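작업노트 / 11월, 목요일 오전

드디어 주황색 랙으로 바꿨다! 예전 랙은 구멍이 좁아서 튜브를 꽂을 때마다 손끝으로 비벼 넣어야 했는데 이번 건 쑥 들어간다. Nadège가 골라 준 색인데 흰 작업대 위에서 눈에 확 띄어서 정말 마음에 든다. 이제 랙 어디 갔냐고 찾아다닐 일은 없겠다.

1. 시료 나누기
Trillilov 연못물 시료를 잘 흔들어 섞은 뒤 튜브마다 같은 양으로 나눠 담음. 분주 전에 한 번 더 뒤집어 섞을 것. 지난번에 이걸 빼먹었더니 앞쪽 튜브와 뒤쪽 튜브 값이 꽤 벌어졌다(내 잘못).

2. 원심분리
3000 rpm. 회전수를 더 올려 볼까 하다가 Benjamín이 지난달에 돌린 것과 비교하려고 그대로 뒀다. 침전이 아주 예쁘게 가라앉음! 벽에 달라붙은 것도 거의 없고 상층액도 맑다. 이 정도면 필터 단계를 줄여도 될지 모르겠다. Josée한테 물어볼 것.

3. 상층액 옮기기
900 µL씩. 바닥은 건드리지 않기. 남은 침전은 버리지 말고 −80도 냉동고, Galtstead 칸 위 선반으로.

4. 랙에 정리
민트색 스크루캡 튜브는 전부 세워서 보관. 뚜껑 색이 랙이랑 대비가 좋아서 멀리서도 어느 자리가 찼는지 금방 보인다. 위판 구멍이 큼직해서 뚜껑 바로 밑을 잡고 들어 올리기도 편하다. 라벨은 몸통에만 붙이고 뚜껑에는 펜으로 번호만 적자.
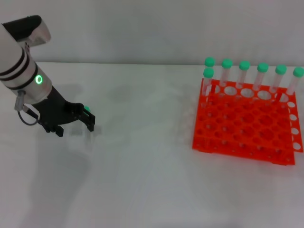
5. 다음에 할 것
- 같은 랙 하나 더 주문(Nermin한테 품번 전달)
- 랙 세척은 중성세제로, 구멍 안쪽까지 솔질
- 침전 일부 덜어서 현미경으로 보기. 이게 제일 기대된다!
- Lionel 시료가 오면 1번부터 똑같이 반복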